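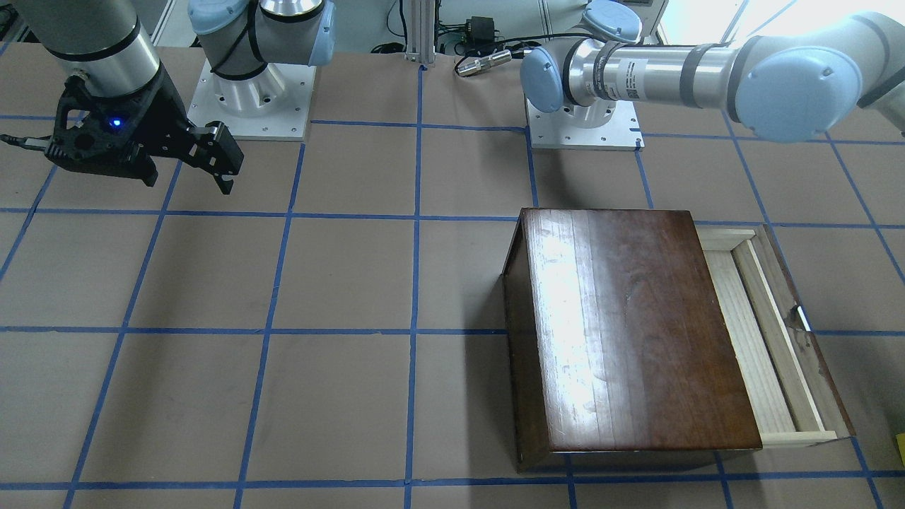
Does a Taped Grid Help People Put Things Back? Report on a Term Project

Maribel Villanueva
February 27, 2008

1. Where the question came from

Our course reader has a chapter on workplace layout, and the chapter takes it as settled that marking out a surface makes people tidier. Paint lines on the shop floor, tape squares on the bench, draw outlines on the pegboard, and things go home. I have worked two summers in the stockroom at Nastico, where the floor is covered in painted lines, and I can say that pallets were left on top of them all day long. So when Ľubomír Halás and I had to choose a project, I wanted to test the claim and he wanted to defend it. The report is mine. He has read it and disagrees with parts of section 5, and I have noted where.

The question we settled on was small: if a table is covered with brown paper and divided into squares with blue tape, will a person asked to put a box back where it was do it more accurately than on the same paper with no tape?

2. Setting up the surface

Paper came first. We used plain brown wrapping paper because it was cheap and because blue tape shows up well on it. The first sheet bubbled in the middle and had to come up again. If you read that paper "lies flat when weighted overnight," as the handout from Perrin says, don't believe it for a wide sheet. Ours had a ridge in it the next morning that was good enough to trip a pencil.

The tape is ordinary blue masking tape. Ľubomír laid the long lines and I laid the cross lines, and we did not get the same result. His are straighter. Tape stretches a little when you pull it off the roll under tension, and then it creeps back, so a line that was true when you pressed it down may not be true an hour later. We never went back and corrected this. I mention it because the write-ups we read treat the grid as if it were a ruler. It is a set of sticky strips put down by hand, and the squares are only roughly square.

There is also the width of the tape. When someone says "on the line," do they mean the near edge, the far edge or the middle? We argued over this for most of one afternoon and finally told people to use the near edge. Half of them forgot.

3. The object

We wanted one object with straight sides and clear corners, so that any twist would be easy to measure. We tried a shoebox (too light, people nudged it with a sleeve) and a bread tin (rounded corners, useless). What we kept was a wooden box, dark and reddish brown, with the grain running along it front to back.

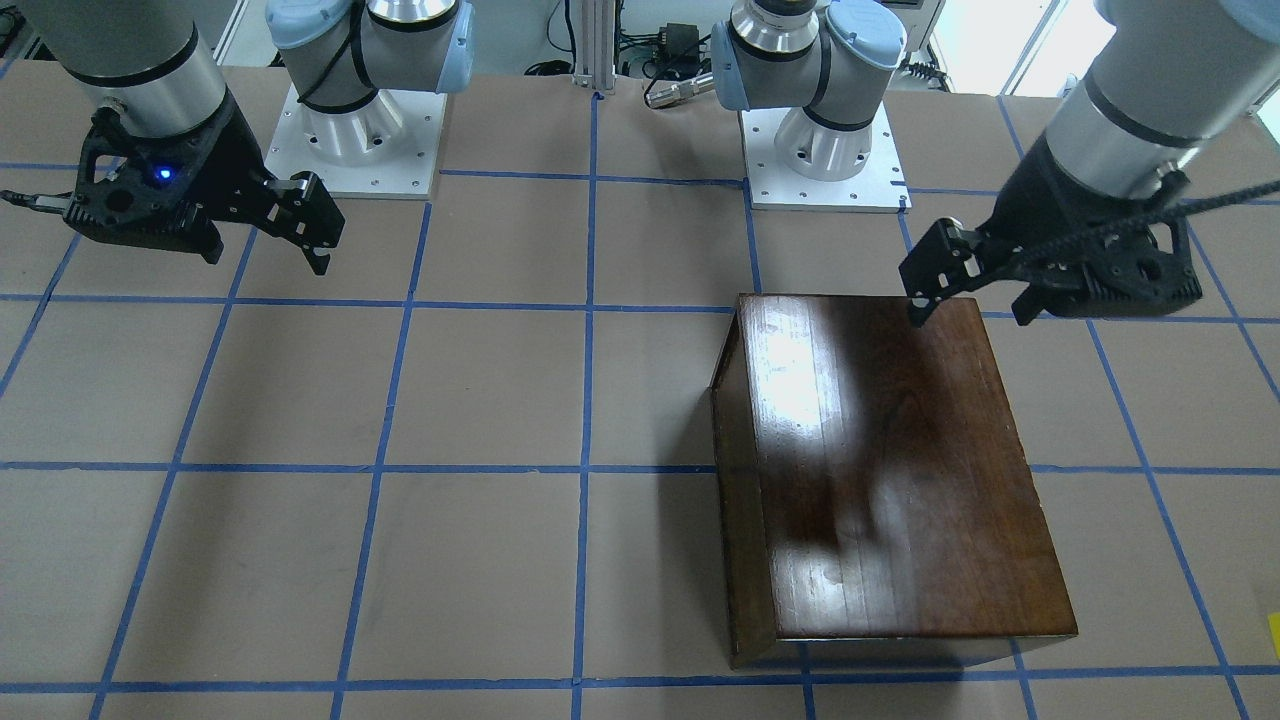

The finish on the box was a nuisance. The top is glossy and it throws back a patch of white glare, which makes the back edge hard to judge from some positions. It also picks up smudges. Ľubomír wanted to sand it dull. I was against it, since changing the object partway through would have spoiled what little data we had, and we left it alone.

A box that size also covers tape. The reader never brings this up. Once the box is down, the lines you might have used to line it up are underneath it, and all you have left is whatever sticks out past the sides. For a small item that sits inside one square, a grid may well be a good guide. For something larger you end up looking at a corner and guessing.

4. What we did

Each person looked at the box in position, turned away while we moved it, and then put it back. They did this on the taped paper and on bare paper, in mixed order. We had 32 people, mostly from our own hall and from the Tritby evening class, which is hardly the general public. After each try we measured how far the front left corner was from its starting point, and whether the box had been turned.

We planned on four tries per person for each surface and got three from most of them. People get bored with putting a box down. By the last try several were plainly just dropping it in the general area, and I have doubts about including those results at all. They are included.

5. Results, such as they are

On the taped paper the front left corner landed closer to its starting point than on bare paper. I have to admit that. The difference was not large and it was not steady: some people did worse with tape, and two of them told us that the lines made them fussy and slow.

For twist the tape made no difference we could find. The box came back turned a little to one side as often on the grid as off it. Ľubomír thinks this is because our lines were not true, and that a properly printed grid would settle it. He may be right. My own view is that people line up one corner, feel they are done, and stop looking.

The effect also wore off. The first try on tape was the best one for most people. By the third, the gap between taped and bare paper had mostly closed. If that holds up, then a grid helps someone new to a table and does very little for someone who works there every day, and the second person is the one all the advice is written for.

6. Weak points

We measured with a school ruler. The two of us did not always read it the same way, and we did not check each other until the second week. We used one box. The light came from overhead and we never varied it, though the glare on the lid must have affected where people thought the back edge was.

We also have nothing to say about what happens when a table is full of things, which is the case anyone running a kitchen or a packing bench would care about. The Roltton booklet says marked surfaces "cut clutter," and gives no figures for it. We can't back that up or knock it down.

7. Left to do

Ľubomír wants to repeat the work in May with a printed sheet and a smaller object that fits inside a single square. I would rather leave a taped table in the common room for a month, tell people nothing, and see what gets left on it. The paper will need replacing first in either case, and the tape in the front row is already lifting.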